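# About Goltach

Goltach is a small cooking school in Potville. We teach pickling, jam making and plain home canning, and we try to do it without the nonsense that has grown up on the subject.

Florencio Segura started the school after paying for a weekend course that told him fermented cabbage would fix his knees. It didn't. He still liked the cabbage, so he began teaching people how to make it and left the knees out.

We don't sell cures, starter powders or a "system." We doubt most of what gets printed on the label of a $75 crock. Our classes cover salt, acid, heat and time, and we use tested recipes. If your grandmother did it another way, we'd like to hear about it, but we probably won't teach it. 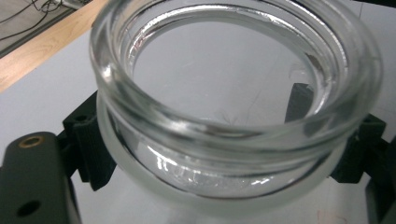

The basic class, Oda, costs $75 and runs one evening. Titer is the longer one, for people who want to measure acidity properly and are willing to do a little arithmetic. More than 2,640 people have taken one or the other. We can't say how many kept it up at home, and we're wary of schools that claim to know.

We don't give certificates. Florencio thinks they mostly prove that somebody owned a printer.

New dates go up in October. Classes fill unevenly, so write to us before you drive out.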